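The second kitchen at Jenden

The woman who runs the kitchen at Jenden would like it known that she never set out to write a menu for people who eat alone. "It came out of a complaint," she says. A regular told her one night that every dish on the board was made to share, and that he had gone home hungry two times in a row because he felt silly ordering a platter meant for four.

That was in March, the slow part of the year in Lirnosside. By the end of the month she had cut the board down to seven plates, all of them sized for one person, and moved the long table to the back. Jenden now serves 30 people on a full night, and more than half of them come in by themselves.

We talk at four in the afternoon, before service. She has a pot of beans going and gets up every few minutes to stir it. She grew up over a hardware store two streets away and learned to cook from her grandmother, who fed six people every night and then, for the last years of her life, only herself.

"She kept making the same pot," she says. "She'd eat from it until it was gone, and by the end she hated it. I think about that a lot. Most recipes start with four servings, and if you're one person you're doing math before you've done any cooking."

Her answer was to stop scaling recipes down and write new ones. An omelet is already a dish for one, and so is a baked potato, a bowl of noodles, a chop in a small pan. She filled a notebook with these over the winter before last, and when customers began asking for the recipes she had it copied and stapled at the print shop. The booklet is called Ko, after the street the restaurant is on. She has sold 663 copies from a stack beside the register. 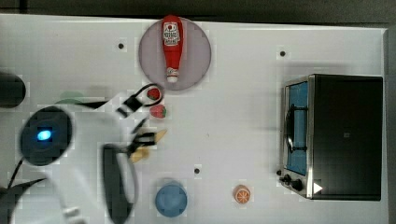 Her sister thinks the booklet is too strict. According to her, a person cooking alone should make the big pot anyway and freeze it, and a book that refuses to mention the freezer is leaving out the most useful thing in the house.

The cook has heard this before. "She's right about soup," she says. "I gave her soup." The second printing has a page on freezing in single portions, with a warning to write the month on the lid. She held firm on everything else. Rice, she says, takes 20 minutes and doesn't need a plan. Fish should be bought the day it's eaten.

Shopping is where she thinks solo cooks lose the most money. The grocery stores sell herbs in bunches too large to finish and bread in loaves that go stale by the middle of the week. She tells people to buy loose vegetables wherever they can, to ask the meat counter for one of something without apologizing, and to keep a few jars and bottles that can rescue a plain plate. Mustard is on her list, and so are pickles, hot sauce, and ketchup.

"People get snobby," she says. "If you're by yourself and you want ketchup on your eggs, then put ketchup on your eggs."

Since the fall she has also taught a class at the Dririsgate, the old community hall by the bridge. It meets for two hours in the evening, and each person cooks one full meal and sits down to eat it. She was surprised by who signed up. She had expected students. Most of those who came were past 60, and several had lost a husband or wife who did the cooking. 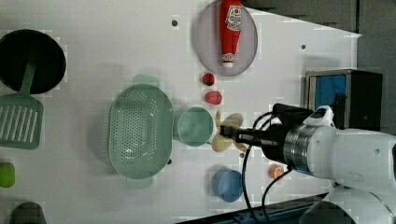 One man in the first group told her that the cooking was easy enough to pick up and that the hard part was setting a place at the table, a thing he hadn't done in over a year.

She changed the class after that. The last half hour is now for the meal, with a real plate and a napkin, and no one is allowed to eat standing at the counter. She admits that she breaks this rule herself most nights. "I eat at eleven, over the sink," she says. "I'm a bad example."

The hall charges her $310 a month for the room, which the class fees just cover. She has looked at moving the lessons into the restaurant on the nights it is closed, but the kitchen at Jenden has one narrow aisle and would hold three students at best.

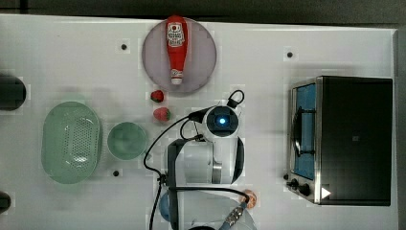

What she would like next is a breakfast class. Breakfast is the meal people living alone are most likely to skip, she says, and the easiest one to fix. She has a short list of dishes ready, starting with oatmeal cooked in a small pan and served with fruit. The hall would have to open at seven in the morning, and she hasn't gotten an answer on that yet.

In the meantime there is the restaurant. At a quarter to five she tastes the beans, adds salt, and turns down the flame. The first customer is already outside, reading the board through the window.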